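HIST 404 Medicine and Colonial Society
Topic 6: Contract practice, lodge doctors and the friendly societies
Notes prepared by Thodoris Athanasiadis

Read these notes with the reader extracts for Topic 4 (licensing and registration). The tutorial questions assume both.

1. Terms

Contract practice: an arrangement under which a medical practitioner attended a defined group of people for a fixed payment per head, regardless of the number of attendances. The payment is the capitation fee. It was normally calculated by the quarter and paid in arrears.

Lodge: the local branch of a friendly society. Lodges kept their own minute books and contribution ledgers and elected their own officers. The larger orders grouped lodges into districts, and it was at district level that disputes over medical agreements were most often heard.

Medical officer: in this topic the term means the practitioner elected or appointed by a lodge. It does not mean the government medical officer, a separate post, though one man in a country town might hold both.

Good on the books: a member whose contributions were sufficiently up to date to entitle him to benefits. Practitioners' grievances about capitation often concern members who had fallen into arrears and were still sending for the doctor.

2. Structure of the agreement

Most surviving agreements contain a radius clause, a schedule of exclusions and a notice period. The radius clause fixed the distance from the lodge room or the surgery within which a home visit was free of charge. Beyond it, mileage applied. The exclusions usually covered midwifery, fractures, venereal disease, and injuries arising from fighting or drunkenness. Medicines could be included in the capitation, in which case the doctor bore the cost of drugs, or supplied by a contracted chemist or a friendly societies' dispensary.

The inclusion of medicines matters for reading the sources. A capitation fee that looks generous may have had the drug bill deducted from it. Comparisons between districts that ignore this point are unreliable, and several older local histories ignore it.

3. Case study: Plesine

Plesine was a timber and quarrying settlement with two lodges and, for most of the period, one resident practitioner. The principal source is the Psarras papers, which include a run of lodge minutes, a visiting list and loose correspondence. The minutes for August record the renewal of the medical officer's agreement for 121 members. The visiting list for the same quarter gives a lower figure. The discrepancy has been read as evidence of arrears, but the two documents were compiled for different purposes and the visiting list omits single men living at the quarry camp.

Note the following in the Plesine agreement:
The radius is measured from the post office, not from the surgery.
Wives and children are covered, widows only by resolution.
Medicines are included, with the exception of quinine and cod liver oil.
Either party may end the agreement on one quarter's notice.

The exclusion of particular drugs was common where the doctor dispensed. Both items were costly in the quantities a long illness required.

4. Case study: Estton

Estton had three practitioners by the time its lodges sought a joint agreement. The practitioners refused to tender against one another and submitted identical terms. The lodges advertised elsewhere, appointed an outsider and guaranteed his first year's income. He was refused consultation by the other three, meaning that none would give a second opinion or administer an anaesthetic for him. The boycott ended when he resigned.

Estton is usually taught as an early instance of professional organization. It can also be read from the lodges' side as a dispute over the right to appoint. The district secretary's letters favour the second reading. They say little about fees and a great deal about who had been consulted, and in what order.

5. Dispensing at the surgery

Where medicines were included, the doctor or an assistant made them up on the premises. The equipment was modest: scales, measures, mortar and pestle, a pill machine and stock bottles. Probate inventories are the best guide to what a surgery held. The Tivero inventory lists the dispensary fittings separately from the instruments, and values the drugs below the shelving that held them. Inventories under-record small items such as stands, racks and corks, which tended to be entered together as sundries.

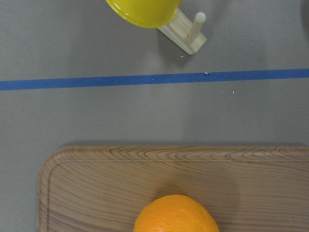 Fig. 1. Small stand in pale wood: rectangular base block with short round-topped peg.

Day books are a second source. A day book entry for a lodge patient often gives no charge, only a mark or an initial. Do not treat the absence of a charge as charity. Check the name against the contribution ledger first.

6. Historiography

Earlier institutional histories treat contract practice as a stage the profession passed through on the way to fee-for-service. Later work places the lodges nearer the centre and treats capitation as working people's insurance, organized by its users. The two literatures draw on different archives, which accounts for part of the disagreement.

Tutorial preparation

Read the Plesine agreement and the Estton correspondence. Bring a one-page note on how each document defines membership. Source analysis papers are due December 21, 2020 through the course site. Cite manuscript items by series and folio.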